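Bomis Pongate 85 Garden Bench

Solid oak, three seats, made to order at Roussel
Price: £1399
Product page last updated 03/01/2025

We've been making the Pongate for long enough now that people bring their grandchildren in to sit on the one by the workshop door, and we still get a bit giddy when a fresh one goes out on the van. It's our three-seater, it's heavy, it's comfortable, and it looks better after a couple of winters than it does on the day it arrives!

The first thing most people notice is the back. The slats are curved, each one cut from a thicker board and shaped to follow the spine, so you can sit through a whole pot of tea (and the refill) without shifting about or going in for a cushion. The seat dips slightly in the middle and slopes a touch towards the rear, and rain runs off through the gaps between the slats. The arms are wide and flat. Mugs, paperbacks, secateurs, a plate with a slice of something on it: they all sit there quite happily.

All the main joints are pegged mortise and tenon, with no metal in them, so there's nothing to rust or leave those black streaks you get when iron meets oak. The pegs are left a hair proud of the surface. You can feel them with your thumb, and we love that. 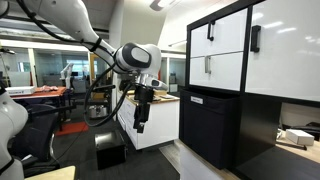
The oak itself comes from the woods at Sondamcombe, a short drive up the valley, and it's air dried before we cut into it. New, it's a warm honey colour. Left outside it turns silver, quicker on the seat and the tops of the arms, slower underneath, and for a while it'll be a bit patchy. Let it be patchy. By the second spring it will have evened out. If you really want to keep the honey shade, a coat of clear outdoor oil every October will hold most of it, but you do have to keep it up.

Small splits along the grain are normal in oak this thick. They open in dry weather and close up again when it's damp, and they don't weaken the bench at all.

Size and weight
Height at back: 85 cm
Seats: 3 adults, or two adults and a large dog
Weight: heavy, please have two people ready to lift it

Choices
Finish: bare or oiled
Feet: plain, or with slate pads for standing on grass
Lettering: up to 6 words carved in the top rail, included in the price

The lettering is cut by hand and we send you a pencil rubbing to check before anything goes near the chisel. Names and dates are the usual thing, though we've had a line of a song, a boat and one very rude joke in Latin.

Delivery
The Pongate arrives in one piece, wrapped in blankets, and we carry it to wherever you want it in the garden as long as there's a clear path and a gate wide enough. Tell us about steps when you order, please. The blankets come back with us.

Looking after it
A stiff brush and a bucket of soapy water once a year is plenty. Don't use a pressure washer, as it roughs up the grain and you'll be picking fluff off your trousers all summer. Green patches under trees brush off easily when they're dry.

Goes well with
Bomis Roussel side table, in the same oak
Bomis Sondamcombe footstool, which tucks right under the seat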